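Tallon 20 Anti-Fatigue Floor Mat, Review After Seven Months in a Workshop
Reviewed by Khurram Ghauri
April 26, 2021

The Tallon 20 is a closed-cell rubber mat sold in interlocking sections, 20 mm thick, black only. I bought six sections in September for a ground-floor workshop with a sealed concrete slab. Four went in front of the main bench and two by the drill press. The price was $153 for the set from Santoso, delivered.

Sections arrive rolled, two to a carton. The instructions call for 24 hours flat before the edges are joined. Two of mine needed three days, and one corner had to be weighted down with a vise. The tabs are cut cleanly and go together by hand if you start at a corner and work along the seam. A rubber mallet helps on the last inch. The beveled edge strips are sold separately and I would treat them as part of the purchase, as a square edge at that thickness will catch a boot or a cart wheel.
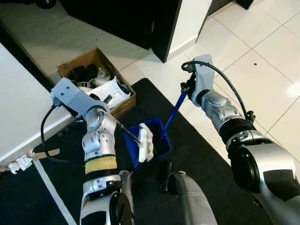 Does the mat need to be glued to the floor?
Its own weight and the ribbed underside hold it in place on clean concrete. Glue is only worth considering where a loaded cart crosses the seams every day.

Firmness is the main reason to pick this mat over a cheaper foam one. I weigh 190 pounds and the surface gives slightly at the heel, then stops. After a full shift at the bench my knees are noticeably better than they were on bare slab. The difference at the drill press is smaller, mostly due to the shorter time spent there. The previous mat, a Plenmont foam product, was softer on the first day and flat by the fourth month, with permanent dents under the bench legs. The Tallon shows a shallow mark where a steel stool stood all winter — less than a millimeter by the depth gauge — and it has not changed since I moved the stool.
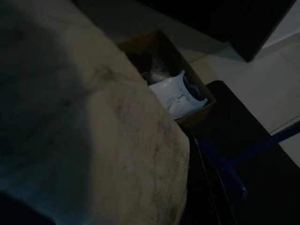

Odor is a fair complaint. The rubber smell was strong for the first two weeks and did not fully clear for almost 17 days, with a window open most of that time. Anyone fitting these in a basement should air the sections in a garage first.

Cleaning is acceptable. The top has a fine pebble texture that releases sawdust well but holds on to metal fines, and a shop vacuum with a bare nozzle works better on those than any brush. Cutting oil wipes off with dish soap and warm water. Solvent is another matter. A spill of lacquer thinner left a dull patch the size of a coin, and the data sheet does warn about it.

Trimming took a new utility blade and three passes against a steel rule. The cut edge is slightly concave. Rizwan Sethi, who has the same mat in his machine shop, uses a jigsaw with a knife blade and gets a straighter line.

Tronard makes a similar mat with a nitrile top layer. I have not used it, but for a shop with regular solvent work it would be the one to look at first.

Rating: four out of five. One point off for the smell and for the edge strips not being in the carton.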